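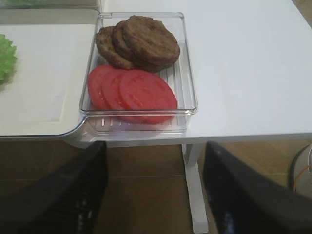 Burger prep notes, Girville kitchen, October. Thread.

1/ Station layout first. Cooked patties and sliced tomato share one clear tray beside the cutting board. Lettuce stays on the board.

2/ Patties go in a fan, each one overlapping the next. You lift from the top of the fan and the others stay put. Same for the tomato.

3/ Tomato gets sliced thin. Thick slices slide when the bun is pressed. I use a Kalteck slicer on setting 18, then salt at assembly and no earlier.

4/ Patties: 75 g raw, Clakton pan, high heat, flipped once. Rest them before they go anywhere near the tomato -- a hot patty softens the slice.

5/ Build order: bottom bun, sauce, lettuce, tomato, patty, top bun. Imrie puts the patty under the tomato on their menu. I tried it for a week and went back.

6/ Ridged tray floors drain better than flat ones. They also take longer to wash. Use a bottle brush.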